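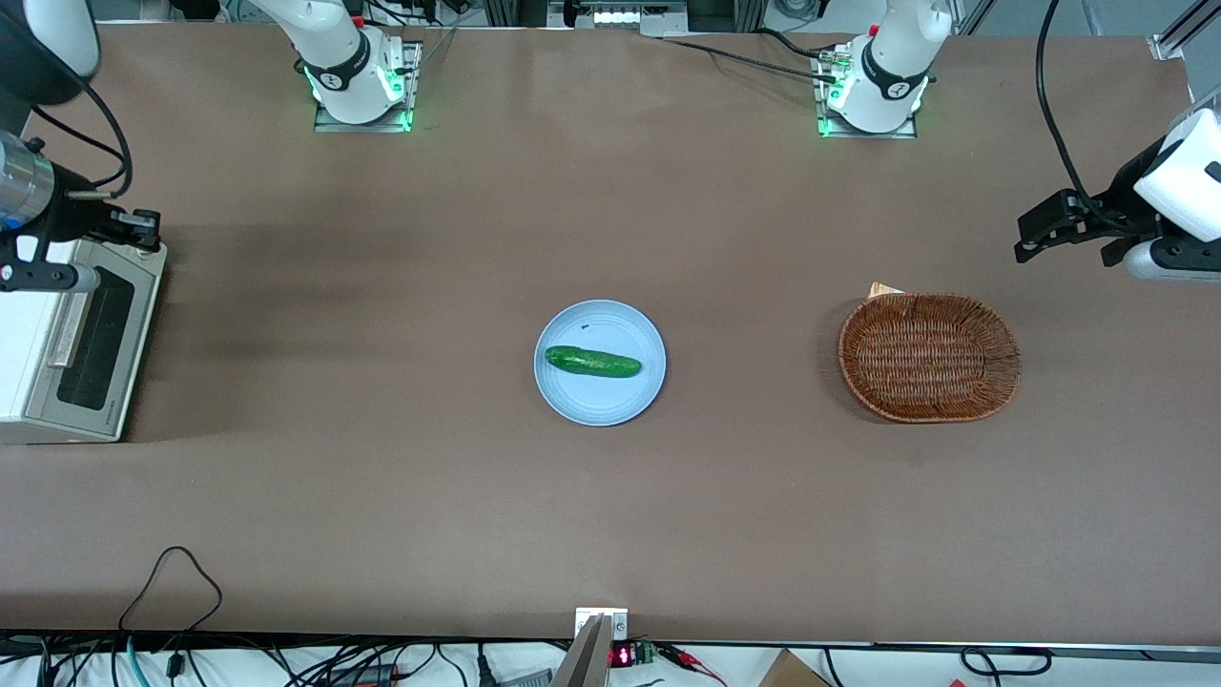 Cucumber on a pale blue plate, basket to the right

How to write down a family sea story

Ask for the story once without stopping the teller, then go back for names of boats and places. My uncle's tale of the Larnex has her leaving Tveit in April with 20 men - his sister says 42. Write down both.

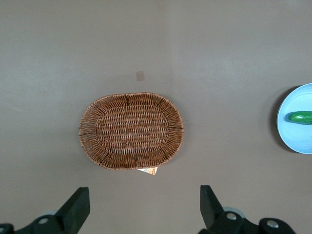 Oval wicker basket from overhead

Keep the teller's own words for weather and gear. Put your guesses in square brackets.

Next, look for the ship in old harbour lists and
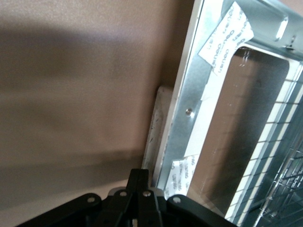 local papers. Try other spellings too, as the Larnex also turns up as Grarnex. Type up a clean copy, 1,000 words at most, and keep the first notes with it.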